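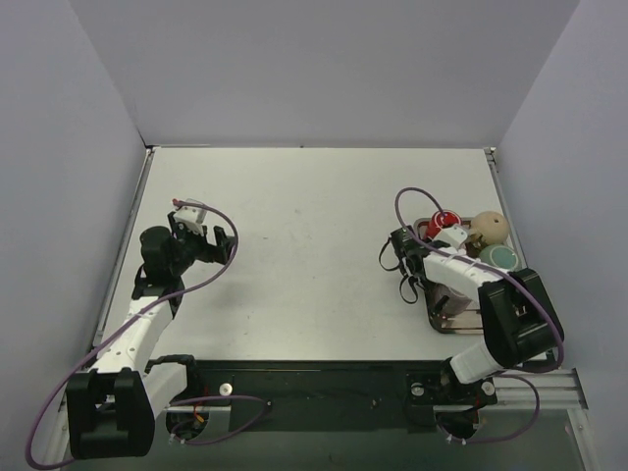 What takes faint smudges off a flat white tabletop without leaving shiny spots?

Warm water with a drop of dish soap on a microfiber cloth, wiped in straight lines, then a second cloth with plain water. Dry it right after. Stay away from melamine sponges on anything matte.

Workbench & Craft Room Talk > Surfaces > White tops, smudges, edge strips

edgeband_ed
That's the short version, pinning it at the top so people stop asking in the paint thread. Carry on.

pinkpaperclip
ok so my actual situation. White top, flat, pale gray walls on three sides of it (back, left, right), kind of a nook. Metal strip along the edges. Most of the top looks fine but the middle has these faint smudges and little specks that come back. I wipe, looks good when damp, dries, there they are again. Faint. Not sticky. What is this

tallgrass_dan
Film. You're moving it around not lifting it. How many cloths are you using

pinkpaperclip
one

tallgrass_dan
well there you go

pinkpaperclip
it's a clean one!!

tallgrass_dan
Clean for the first pass. After that it's the dirty one. Fold it in quarters, fresh side every couple of passes. Then rinse cloth. Then dry cloth. Three total, I buy the 30 pack from Avness and just wash them hot, no softener. Softener leaves its own film.

muriithi_bench
Softener point is the big one. Had a top at the shop that looked dirty for months and it was the cloths.

gluepot
Disagree with the dish soap in the first answer. Dish soap leaves residue on a matte surface unless you rinse twice and people never rinse twice. I use isopropyl 70% and nothing else. Spray the cloth, wipe, done. No rinse needed.

tallgrass_dan
Depends what the top is. On painted MDF I wouldn't. Seen alcohol pull white paint right off onto the rag.

gluepot
Who has a painted MDF top in a work area

tallgrass_dan
me

Hanyu Lei
Me too lol. Two coats of Flokton white eggshell plus a clear. Alcohol softened the clear in one corner and now that spot grabs dust. Would not recomend. Test under the edge first, or somewhere you keep a box on it.

gluepot
Fine. Alcohol for laminate and powder coat, soap for paint. Still say rinse twice.

pinkpaperclip
how do I tell which one I have. came with the place

Hanyu Lei
Look at the underside. If it's brown fuzzy board with drips of white at the edge, paint. If there's a hard thin layer with a sharp dark line where it meets the board, laminate. Metal top you'd know, it's cold and it rings.

pinkpaperclip
sharp dark line. laminate then?

Hanyu Lei
Laminate. You can relax, you have the easy one

gluepot
ALCOHOL

pinkpaperclip
haha ok ok

sorrel_k
Specks are a different problem than smudges btw. Smudges = film, hands, rubber feet on stuff you drag. Specks are either dust landing or tiny bits pressed in. Run a fingernail over one. If it moves it's dust, if it catches it's a dent or a glue dot.

sorrel_k
For glue dots, plastic scraper held almost flat. An old hotel key card works. NOT a razor, I know half this forum loves razors

muriithi_bench
Razor's fine if you can hold an angle.

sorrel_k
and there's the other half

muriithi_bench
Been doing it nine years, no scratches. Fresh blade, wet surface, keep it low. Everybody scratches their top because they use a rusty blade dry.

sorrel_k
Everybody scratches their top because it's a razor. On white you see every line once dirt gets in it. Plastic takes two more minutes. For a beginner I'm not telling them razor.

edgeband_ed
Both of you made your case, moving on please

pinkpaperclip
fingernail test: most move, two catch. used a gift card. gone!! also did the alcohol. middle of the table is way better, there's still a sort of haze near the front when the light is low

tallgrass_dan
Haze at the front is forearms. Skin oil, lotion. Mine has a band exactly where I lean. Alcohol should get it but do it twice, first pass just loosens.

Jiahui Bai
What about the rubber feet thing, can someone say more. I have a gray arc on mine where the lamp base swings. Alcohol does nothing, soap does nothing.

sorrel_k
Rubber transfer. White pencil eraser first. Sounds silly. If not, a tiny bit of baking soda paste, finger pressure only, thirty seconds, rinse. It IS abrasive, just barely. On gloss I'd skip it.

Jiahui Bai
Eraser took most of it. Huh. Then put felt pads on the lamp so it doesnt happen again.

gluepot
Felt collects grit and then it's sandpaper. Use the clear silicone bumpers.

Jiahui Bai
Silicone sticks though. The lamp has to slide.

gluepot
then change the felt every few months I guess. I flip mine over and look in January when I do everything else

wren_and_co
Jumping in with the metal edge question because that part got skipped. I've got an aluminum strip along the side of mine and a gray-black line of gunk where the strip meets the white. Can't get a cloth in there. It's a hair of a gap.

edgeband_ed
My subject at last. Wooden toothpick wrapped in one layer of damp cloth, drag it along. Change the cloth bit every foot. Don't use a metal pick, aluminum marks easy and you'll leave silver streaks on the white.

edgeband_ed
Also part of that black line might be the aluminum itself. Bare aluminum rubs off gray. Wipe the strip with a dry white rag, if the rag goes gray that's your source.

wren_and_co
rag is gray. so gray. how do I stop it

edgeband_ed
Clean it till the rag's mostly white, then thin coat of paste wax on the strip only. Tape the tabletop side off so you don't get wax on the white. Anodized strip doesn't do this, if you ever replace it ask for anodized.

muriithi_bench
Or run a bead of clear silicone in the gap, tool it flush, never think about it again.

edgeband_ed
Until you need the strip off. I have cut silicone out of one of those joints and I was in a bad mood all Saturday.

muriithi_bench
Why would you take the strip off

edgeband_ed
Chipped corner, water in the board, swelling. Happens more than you'd think in a damp garage. Dry room, sure, silicone it.

wren_and_co
dry room. going to try the wax first though, seems reversable

pinkpaperclip
while you're all here. walls. Mine are that flat matte pale gray, a little lavender in it. Anything I do to the lower part leaves a mark, wipe it with a damp cloth and there's a shinier patch where I wiped. Is that the same kind of problem?

Hanyu Lei
Burnishing. Matte finish gets polished by rubbing, so the wiped bit goes shiny. Same reason for no melamine sponge in the first answer. Dab, don't rub. If it's already shiny you can't really undo it, you repaint that whole wall corner to corner.

pinkpaperclip
the whole wall for one patch??

Hanyu Lei
Touch-ups on matte show less than on satin but with light coming across it low you'll see the edge. If it bugs you do the wall. One small wall is an hour. If it doesn't bug you, leave it.

tallgrass_dan
I wouldn't use dead flat next to a work surface at all. Scrubbable matte, the Prellen one is what I put up. Wipes fine so far.

gluepot
Satin. Just use satin.

tallgrass_dan
Glare. Whole point of matte walls around a white top is you don't get the light bouncing in your eyes. White table is already bright enough.

gluepot
never noticed glare in my life

Jiahui Bai
I notice it. I sew, white top, window on the left, by 4 pm I'm squinting. Pale gray walls helped a lot over the white ones I had before. Wouldn't go back to satin.

sorrel_k
Anyone matched that lavender-ish gray? Under warm bulbs mine goes kind of mushroom.

Hanyu Lei
Bring a chip home, tape it up, look at it at night with YOUR bulbs. Gray moves more than any other color. Cool bulbs push it lavender, warm kills that. I went through a stack of chips before I gave up and changed the bulb

sorrel_k
Changing the bulb is cheaper fair enough

newbie_marge
Is there a mat or something so I dont have to do all this? I do rubber stamping, ink everywhere

muriithi_bench
Cutting mat, or brown craft paper off a roll and tear it off when it's ugly. My roll's 500 feet, lasts forever.

newbie_marge
paper slides

muriithi_bench
two bits of painter's tape, front corners. Don't leave the tape on for weeks or you'll be back here asking about tape residue

newbie_marge
and if ink already got on the white?

gluepot
Alcohol. Right away. If it's laminate!! See I'm learning. Archival ink that's sat overnight might leave a ghost, keep going at it over a few days, it fades some each time.

newbie_marge
thx. it's purple. wish me luck

wren_and_co
update on the strip. waxed, taped off like ed said. rag comes away clean now. The gap still has a thin dark line in one spot that I think is just shadow. Can't feel anything with the toothpick.

edgeband_ed
Shine a flashlight straight down. If it goes away it's shadow, leave it alone.

wren_and_co
it goes away. I have been scrubbing a shadow

pinkpaperclip
same energy as me and my haze. Did the second alcohol pass at the front, fresh cloth, it's gone except by the right side where I keep the big stuff. have to lift everything off to get under there. Tomorrow maybe

tallgrass_dan
Lift, don't slide. Wipe the bottoms of the things too before they go back, half your smudges are on those.

pinkpaperclip
oh. never once wiped the bottoms of anything. ok

edgeband_ed
Moving the wall paint posts over to the paint section, see post 219 there for the scrubbable matte comparison. Leave the tabletop and edge stuff in here.

gluepot
satin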